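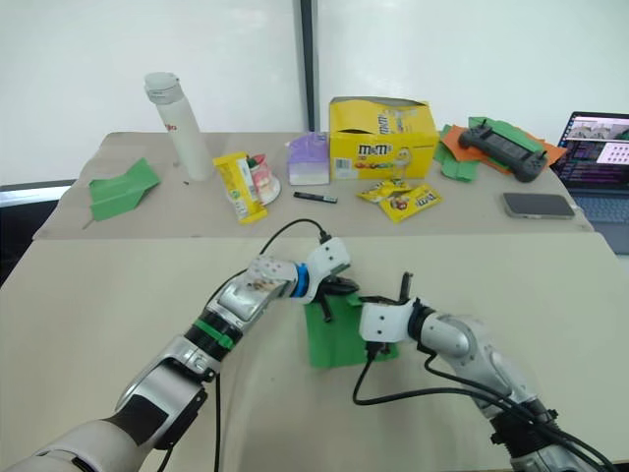

Service charge on a leasehold flat, is this normal?

ikermarin
Posts: 83
I'm looking at a one-bed flat to let out, second floor, in a block called Ocampo Court. Service charge last year was £3928. The agent says that includes a one-off for the roof, but the year before isn't in the pack. 81 years left on the lease. Would you walk away?

Brastanus
Posts: 368
Ask for three years of accounts and the budget for next year. If the agent won't send them, get your solicitor to request them from the managing agent. You pay a fee for the pack but it's worth having.
The lease bothers me more. I'd want the seller to start the extension before you exchange.

a_pastor
I don't agree about walking away over the charge. I own two in a block run by Sanlow and mine went up like that the year the roof was done, then came back down. What's in the reserve fund?

ikermarin
No idea. The agent said "healthy".

Brastanus
That means nothing. Get the figure.

manzano_lets
You're both skipping the rent. Take the full charge off, then ground rent, insurance if it's separate, and a month empty. If it only works with the lower charge, it doesn't work. I bought one in May on the seller's word about next year's budget and I'm still paying the higher amount.

a_pastor
That's too cautious for me. You'd never buy a flat on those sums.

manzano_lets
I mostly don't. I buy terraces.

ikermarin
Thanks all. Solicitor is asking for the accounts and the reserve figure. Seller will think about the lease extension but wants me to pay half.

Brastanus
I'd knock it off the price instead. Get a quote from a valuer first so you know what half is.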